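I finally gave up on the wireless earbuds. I know, I know, everybody loves theirs, but mine were always at 11 percent right when I was getting into a good audiobook, and I've lost the left one in the couch so many times that it probably has its own spot in there by now.

So in December I went back to big headphones with a cord, and I'm so happy! I listen while I cook, while I fold towels, while I pretend to answer email. Right now I'm on chapter 35 of a family saga that Palesa lent me the login for (thank you Palesa!!) and I've stayed up till 2 a.m. with it more than once.

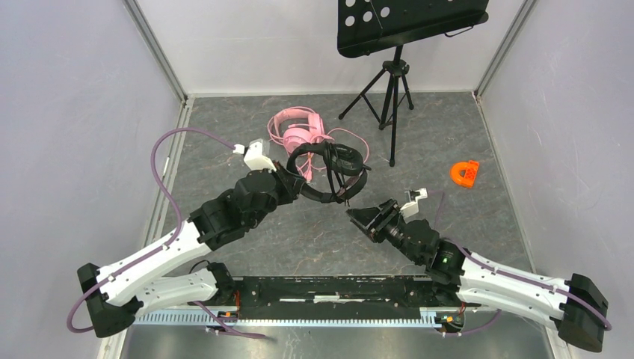 Black over-ears, cord and all.

The cord does catch on drawer handles, I'll admit that. I've been yanked backwards by my own kitchen twice this month - Tshepo laughed so hard he had to sit down. But I never have to charge anything, and my ears don't hurt after a long stretch of listening.

Next up is either the lighthouse mystery Naledi keeps going on about or a very long history of salt. If you've got a narrator you love, leave me a name in the comments! I like the slow, grumbly ones best.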